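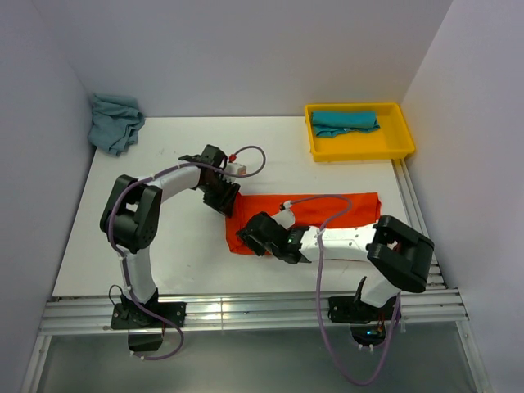 Trevia 停火公报事件数据集

数据卡与使用说明，第二版
维护者：Shiyu Han
最后修订：2019 年 9 月 7 日

概述

本数据集收录 Trevia 停火线沿线监督点发布的书面公报，以及由公报整理出的事件记录。每条记录对应公报中一次可单独辨认的事件，包括开火、越线、武器移交、人员扣押与释放等。数据以分隔文本形式发布，编码为 UTF-8，另附编码手册和校验脚本。

数据集面向三类工作：停火执行情况的描述统计，新闻报道与官方公报之间的对照，以及事件抽取模型的训练和评测。使用者应先读完“已知问题”一节再做任何时间序列分析，尤其是涉及监督点轮换期的分析。

公报原文由监督团新闻处以纸本和电子本两种形式发出。电子本缺失的部分取自 Hivwood 剪报库的扫描件，经文字识别后人工校对。Hivwood 的馆藏按收件顺序装订，同一监督点的公报分散在不同卷册中，检索时依靠卷末的手写索引。索引有漏项，漏项情况记在 source_notes 字段。

目录结构

发布包解压后得到以下内容：

data/bulletins.csv
data/events.csv
data/posts.csv
data/links.csv
docs/codebook_zh.txt
docs/changes.txt
tools/check.py
tools/merge_posts.py
LICENSE.txt

data 目录下共四张表。bulletins 是公报表，一行一份公报。events 是事件表，一行一个事件。posts 是监督点表，一行一个监督点。links 是关联表，记录事件与公报之间多对多的对应关系。四张表用标识字段连接，不要用行号连接，行号在不同版本之间不稳定。

监督点表收录全部 51 个监督点，含中途撤销和合并的。监督点改名时保留旧标识，新名称写入 name_current，旧名称写入 name_history，多个旧名称以竖线分隔。

公报表字段

bulletin_id：公报标识，字符串，唯一。
post_id：发布该公报的监督点标识，对应 posts 表。
issued：公报落款日期，年月日格式。落款缺失时为空，不做推算。
received：新闻处收件日期。扫描件上的收件章无法辨认时为空。
medium：来源介质，取值为 paper、electronic、both。
text：公报正文。页眉、页脚、分发名单已删去。
text_quality：文字质量等级，取值为 clean、minor、poor。poor 表示存在无法恢复的段落。
language：原文语言代码。
source_notes：来源备注，自由文本。

正文中无法辨认的字以方括号加问号表示，连续多字无法辨认时只标一次。原文的涂改处按改后文字录入，改前文字能够辨认的写入 source_notes。公报内的表格展开为逐行文本，列与列之间以制表符分隔，导入时需注意引号转义。

事件表字段

event_id：事件标识，字符串，唯一。
date_start：事件开始日期。
date_end：事件结束日期。单日事件与 date_start 相同。
date_precision：日期精度，取值为 day、week、month。
event_type：事件类型，见下一节。
actor_a：主动方。
actor_b：相对方，可为空。
location_text：公报所用地名，照录，不统一拼写。
post_nearest：最近的监督点标识，由编码员根据地名判定。
harm_reported：公报是否提及人员伤亡，取值为 yes、no、unclear。
attribution：归责程度，取值为 stated、implied、none。
confidence：编码员信心，取值为 high、medium、low。
coder_note：编码备注。

伤亡字段只记录公报有无提及，不记录人数。第一版曾设人数字段，后来发现各监督点的统计口径不一致：有的把轻伤计入，有的只记送医者，有的把失踪者与死者合并。该字段已在本版删除，需要人数的使用者请自行从正文提取，并在论文中说明口径。

归责字段需要单独解释。公报写明某方实施的，记为 stated。公报用方位、弹道方向或控制区归属间接指出某方的，记为 implied。公报只写“发生交火”“传来爆炸声”一类语句的，记为 none，此时 actor_a 填 unknown。编码员不得用新闻报道补足公报中没有的归责。

事件类型

事件类型沿用 Hegedűs 编码表的主干，共九类：

fire：轻武器开火，含警告射击。
shelling：火炮、迫击炮或火箭弹射击。
crossing：人员或车辆未经许可越过停火线。
obstruction：阻碍监督人员通行、观察或取证。
detention：扣押人员。
release：释放人员，含交换。
handover：武器、弹药或爆炸物移交。
discovery：发现未申报的武器存放点。
protest：一方向监督团提交书面抗议。

handover 与 discovery 的界线在实践中容易混淆。移交方事先提供位置、由监督人员前往接收的，记为 handover。监督人员或第三方先行发现，相关方事后承认或否认的，记为 discovery。事先提供的位置与实际存放位置不符，但仍在同一地块内的，记为 handover，并在 coder_note 中注明偏差。跨地块的拆成两条记录。

protest 类只记提交抗议这一行为。抗议所指控的事件若另有公报记载，单独建立记录，用 links 表连接；若除抗议书外没有任何来源，则不建立事件记录。抗议书所称日期写入 coder_note，不写入 date_start，date_start 一律填抗议书送达日期。

编码表原有的“其他”类不再使用。第一版中归入该类的记录已逐条复核，能够归类的改入上述各类，不能归类的移出事件表，原文仍保留在公报表中。

事件的拆分与合并

同一监督点在同一日内报告的同类事件，双方相同、地点相同、中间停顿未被公报单独叙述的，合并为一条。公报用“随后再次”“入夜后又”等语句分开叙述的，拆成不同记录。跨日持续的交火记为一条，起止日期分别填写。

多个监督点报告同一事件时，只建立一条事件记录，在 links 表中连接全部公报。各公报说法不一时，按下列顺序取值：先取直接观察者的公报，再取距离最近的监督点的公报，仍无法决定的取落款较早者。落选的说法写入 coder_note。links 表的 role 字段标明每份公报的作用，取值为 primary、supporting、contradicting。

contradicting 只用于事实冲突，措辞轻重不同不算冲突。一份公报写“射击”，另一份写“零星枪声”，记为 supporting。一份写来自河北岸，另一份写来自河南岸，记为 contradicting。

编码过程

编码在 Flureo 标注平台上进行。每份公报由两名编码员独立编码，互不可见对方结果。两份结果由平台自动比对，一致的直接入库，不一致的进入复核队列，由 Shiyu Han 裁定。裁定依据写入 coder_note，以“裁：”开头。裁定前的两份独立编码不在发布包内，可向维护者索取，用于一致性研究。

编码员上岗前须完成试编，试编材料从公报表中抽取，不计入正式结果。试编中分歧最大的是 attribution 字段，其次是 date_precision。编码手册据此增补了例句，第一版使用者应改用新手册，旧手册对 implied 的定义过宽。

平台导出时会把空值写成空字符串。发布前已统一处理：缺失写作 NA，不适用写作 NAP。两者含义不同，读入时请勿合并。例如 release 类事件没有相对方时，actor_b 为 NAP；公报提到相对方但字迹无法辨认时，actor_b 为 NA。

地名与行为方名称

location_text 照录公报用字。停火线两侧对同一村镇常用不同名称，公报用哪一个取决于起草者，不代表监督团的立场，也不代表本数据集的立场。需要空间分析的使用者可用 post_nearest 聚合到监督点一级。发布包不提供坐标，监督点表也只给出所属区段。

行为方采用固定代码，完整列表见编码手册。代码按组织划分，不按指挥链划分。某组织内部分裂后，分裂日期之前的记录沿用旧代码，之后的记录使用各自的新代码；公报未区分派系的，沿用旧代码并在 coder_note 中注明“未分”。武装人员身份不明时填 unknown，平民填 civilian，监督人员填 mission。mission 只在 obstruction 和 detention 类中作为相对方出现，校验脚本会检查这一点。

已知问题

公报数量与事件数量不是同一回事。监督点人手充足时公报写得细，人手不足时若干日的情况合并成一份。合并公报中的事件日期精度较低，多为 week。按日汇总会低估这些时段，建议按月汇总或剔除精度不足的记录后报告剔除比例。

监督点轮换期间存在空档。旧人员撤出后、新人员到岗前，部分监督点没有公报。空档不表示没有事件。posts 表的 gaps 字段列出已知空档的起止日期，格式为“起/止”，多个空档以竖线分隔。有四个监督点的空档起止无法确定，gaps 填 NA。

Hivwood 扫描件集中在早期，识别质量不均。text_quality 为 poor 的公报中，数字和地名最容易出错。校对时优先保证日期和行为方准确，其余部分未逐字核对。用正文训练语言模型时，建议排除 poor 一级。

夜间事件的日期归属不统一。有的监督点以零时为界，有的以换岗时间为界。我们没有做统一换算，posts 表的 day_rule 字段给出每个监督点的做法，未知者填 NA。

武器移交的记录只反映公报所载。移交清单属于公报附件，多数附件未公开，因此本数据集不能用来估计已移交或尚未移交的武器总量，也不能用来判断任何一方是否已经完成解除武装。

discovery 类的下降同样需要谨慎解读。监督团在后期缩减了徒步巡逻，未申报存放点被发现的机会随之减少。现有字段不足以区分存放点减少与巡逻减少这两种情况。

不适当的用途

请勿将本数据集用于追究个人责任。正文中出现的个人姓名已替换为占位符，占位符在同一份公报内一致，跨公报不一致，不要尝试跨公报拼接身份。官方发言人以职务身份出现的姓名也做了同样处理。

请勿用 attribution 为 none 的记录推断责任方。也请勿把 protest 类的多少当作违约的多少，提交抗议的频率与各方联络官的工作习惯关系很大。

校验

在发布包根目录执行：

python tools/check.py data

脚本检查标识唯一性、外键完整性、日期先后、取值范围，以及前文提到的若干编码约束。全部通过时输出 OK 并以零退出。出现错误时逐行列出表名、标识和规则名称，规则说明见编码手册附录。脚本只依赖标准库。

merge_posts.py 用于把已撤销的监督点并入接管它的监督点，输出新的事件表，不改动原文件。合并规则取自 posts 表的 successor 字段。没有接管者的监督点保持原样。合并后的表不应与原表混用，输出文件名默认带 merged 后缀。

用电子表格软件直接打开 CSV 时，部分监督点标识会被识别为日期并改写。请以文本方式导入，或在读入后与 posts 表核对一遍标识。

与第一版的差别

删除伤亡人数字段，改为 harm_reported。
新增 attribution 与 date_precision。
取消“其他”类。
links 表新增 role 字段，旧版中的关联已补填。
空值改用 NA 与 NAP 两种写法。
修正若干监督点的隶属区段，清单见 changes.txt。
公报正文改为保留原有分段，旧版曾合并为单行。

事件标识在两版之间保持不变。第一版中被合并的事件，其标识不再分配给新记录，对应关系见 changes.txt 末尾。

许可与引用

事件表、监督点表和关联表可自由使用和再分发，须注明来源和版本。公报正文的权利归监督团所有，获准用于研究和新闻报道，整体再分发须另行取得许可。扫描图像不在发布包内，查阅请联系 Hivwood 阅览室。

引用格式：

Shiyu Han，Trevia 停火公报事件数据集，第二版，2019。

使用本数据集发表的文字如引用单条记录，请同时给出 event_id 和主公报的 bulletin_id。引用公报原文时请注明所引为校对文本，并保留方括号问号标记。

勘误

发现错误请提交给维护者，注明表名、标识、字段、现值和建议值。涉及编码判断的，请附公报原句。涉及地名或行为方代码的，请附所依据的来源。接受的更正进入下一次修订，并记入 changes.txt；未接受的也会记入，附理由。已发布的版本不做静默修改。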